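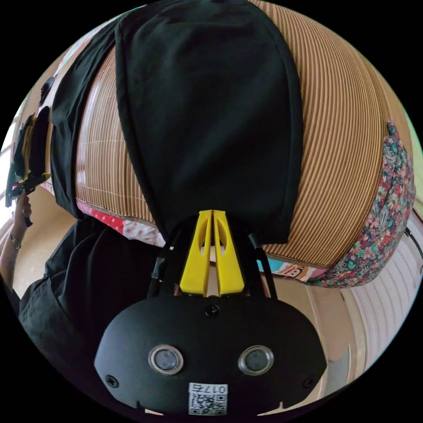 Les doigts jaunes fermés sur le bas d'un vêtement noir, pince 017.

Je reprends mes notes sur le linge, après une longue pause depuis mars. Plusieurs lecteurs m'ont demandé comment on montre à un robot un geste aussi banal que prendre un vêtement, alors je vais essayer de répondre avec mon français, qui est meilleur à l'écrit qu'au téléphone.

Nous n'avons pas de bras robotisé dans la pièce quand nous enregistrons. On tient la pince à la main, on fait le travail avec elle, et c'est la trajectoire des doigts avec l'image qui servira ensuite à l'apprentissage. Le bras est resté dans l'atelier de Mollel, où il attend ses données. Chez Mollel, nous l'appelons Kudow, du nom du logiciel qui le commande, et ce nom lui est resté.

Le tissu noir est le pire élève que je connaisse. Sur un vêtement clair, je vois le pli, je vois le bord, je sais où poser les doigts. Sur le noir, je dois incliner un peu le poignet pour que la lumière de la fenêtre dessine la couture, et cette petite inclinaison entre aussi dans la démonstration. Le modèle l'apprend avec le reste. Au début je voulais la supprimer, maintenant je la garde.

Pour ceux qui veulent les chiffres : nous avons enregistré 237 démonstrations correctes jusqu'ici, et j'en ai rejeté environ 50. Les causes de rejet sont presque toujours les mêmes. Les doigts se ferment sur deux épaisseurs alors que je n'en voulais qu'une, ou bien ils pincent aussi le tissu qui se trouve dessous. Ma main à moi sentirait tout de suite la différence. Avec la pince, je sens seulement que quelque chose résiste, et il faut regarder.

J'ai aussi appris à ralentir. Natnael Shiferaw m'a fait remarquer que je bougeais comme une personne pressée de finir son ménage, et il avait raison. Le moment de la prise doit être calme : on approche, on ferme, on attend un petit instant, puis seulement on lève. Si je lève en même temps que je ferme, le robot fera pareil, et il laissera tomber la moitié du linge.

L'autre question est celle de l'espace. Une chambre étroite oblige à passer près du lit, près du mur, près des gens. J'ai d'abord pensé que c'était un défaut de nos enregistrements - une grande table bien dégagée aurait été plus confortable pour mon dos. Mais les vêtements des gens se trouvent dans des chambres, et je préfère que la pince connaisse ce genre d'endroit.

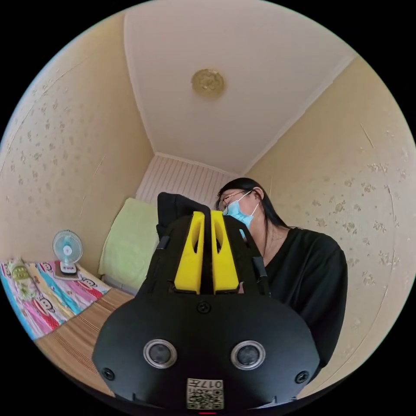

Troels Frandsen m'a écrit qu'il n'était pas convaincu. Selon lui, la télécommande reste plus honnête, parce que l'opérateur subit les mêmes limites que le bras, et une démonstration faite à la main peut contenir des mouvements que le bras ne saura jamais reproduire. Chez Oltmanns, il travaille seulement de cette façon, avec un bras pilote et un bras suiveur.

Son argument est sérieux. Mon épaule passe au-dessus d'un coussin sans que j'y pense, celle de Kudow non. Nous vérifions donc chaque trajectoire avec Jiveck avant de l'accepter, et quelques-unes sont refusées parce que le coude du robot devrait traverser le matelas. Par contre, à distance, il me faut beaucoup plus de temps pour attraper un seul ourlet, et je finis la séance avec les yeux fatigués. Je ne crois pas que j'arriverais à 1 000 démonstrations de cette manière, et c'est le nombre que je me suis fixé pour le linge noir.

Troels m'a proposé d'enregistrer la même tâche des deux façons, avec les mêmes vêtements, et de comparer ensuite sur le même bras. J'ai dit oui. Il faut encore choisir les vêtements, et je voudrais au moins un tissu glissant dans le lot.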